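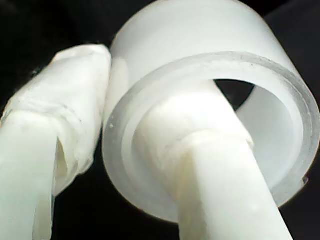
15 December 2024

Tubes and rods, a very happy evening

What a good day for small white plastic things! I have been wanting to sit down with the sleeve problem since May, and tonight I finally had the table, the black cloth and a whole pot of tea to myself. White on black is so much kinder to my eyes. Every scuff shows up, and so do the little dark specks along the rim, which I never noticed on the old gray mat.

I just love a short tube. Smooth and pale inside, a thick rim with that frosty look, and then a rod going up through the middle on a slant, with the thicker bit near the mouth like a little stepped collar. There's a chip or a notch low down on the rim and I've decided to leave it alone. I did think about sanding it (I had the paper in my hand!) but the rim is so nice and matte otherwise, and I always overdo it.

The white wrapping is scruffy, all wrinkles and frayed edges, with one flap hanging loose. I don't care one bit. It gives a fat, soft layer over something slick, and I like how it sits up against the side of the tube. I might trim the flap tomorrow. Or I might not, I'm getting fond of it.

The Rolliso order is in as well: 37 lengths, a bit creamier than the last lot. I had 400 on the wish list at one point, which was madness, so I'm proud of myself. They went straight into the Triltora drawers, long ones at the back. I still need to find a home for the offcuts. The jam jar is full and the second jam jar is nearly full.

Read another chapter of Šindelář on fits and clearances while the kettle boiled. He spends 18 pages on collars alone and I enjoyed every one of them. He likes a step with a crisp shoulder. I like a gentle one. I wrote "no!" in the margin on page 78 and then felt bad and rubbed it out.

Still to do: wipe the grayish smudge off the rod near the collar, try the damp cloth first and the eraser after that. Cut more wrapping, narrower. Write to Stultomano and ask if they still do the clear end caps, the small size. Move the lamp to the left side of the table before I start again.

Bed now, very late, fingers sticky.

This site uses cookies to remember your reading preferences. By continuing to browse you accept our cookie policy. Accept Manage settings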